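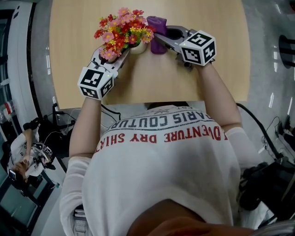

Maureen Teller
Home columnist, Zasent

Artificial flowers have a bad name, and I think most of it comes from the way people keep them. They get bought, put on a table and forgotten. A year later the petals are gray, the leaves are sticky, and visitors decide that fake flowers look cheap. Fresh flowers left alone for a year would look a good deal worse.

I have written for this page for 9 years, and the mail I get on this subject is always the same. Readers tell me that a home should have real flowers or none. I disagree. A small pot of pink and red daisies with yellow centers does a job on a plain table in December that very little else will do for the same money. It gives the eye somewhere to land. It needs no water, so it leaves no ring on the wood. If you rent, or travel for work, or have a north window, those are good enough reasons.

My own conditions are strict, though. The first is that the pot should be small. Large arrangements of artificial flowers belong in hotel lobbies. On a table where people eat, sort mail and do homework, anything you can't lift with one hand will stay where it is, and the table under it won't get wiped. A little white pot can be moved to the far edge and moved back.

The second condition is a cloth. Keep a soft one folded close to the flowers and use it every time you clear the table. Mine lives in the sideboard drawer, but I have come around to the idea of leaving it out. A folded purple cloth beside pink and red blooms looks fine to me. People spend a lot of effort hiding cleaning things and then wonder why the cleaning doesn't get done. If the cloth is a color you like, it can stay in sight.

The third is that everything else goes. This is where I lose some readers. A table is the first place a household puts things down, and by evening it holds keys, receipts, a charger and half a bag of oranges. Put a flower arrangement in the middle of all that and it becomes one more item. On a bare pale table the same pot looks chosen. I would sooner see cheap flowers on a clear table than an expensive bowl in a crowd.

Last April the home store in Niltus had a wall of silk and plastic stems, 300 kinds according to the sign, and I stood in front of it for a long time. Most of it tried too hard. There were roses with glue dewdrops and lilies the size of dinner plates. The ones worth having were the plain ones, daisies and the like, packed close together with some green showing between. Simple shapes are easier to believe from across the room, and they are easier to dust.

As for dusting, a dry cloth goes over the tops of the blooms and then under the leaves. Twice a month is enough in my house. Dust settles deep in a dense bunch, and every 6 months I take mine outside and blow it out with a hair dryer set on cool. I don't wash them. I tried it once with dish soap, and the red ran into the yellow.

They do wear out. Three years is a fair life for a pot that sits in daylight. The reds fade first, then the pinks catch up with them, and at that point I think you should let it go and keep the pot. Holding on to faded flowers because they can't technically die is how they got their reputation.

I still buy real tulips in spring. The artificial ones go on the bookcase for those weeks, and afterward they come back to the table.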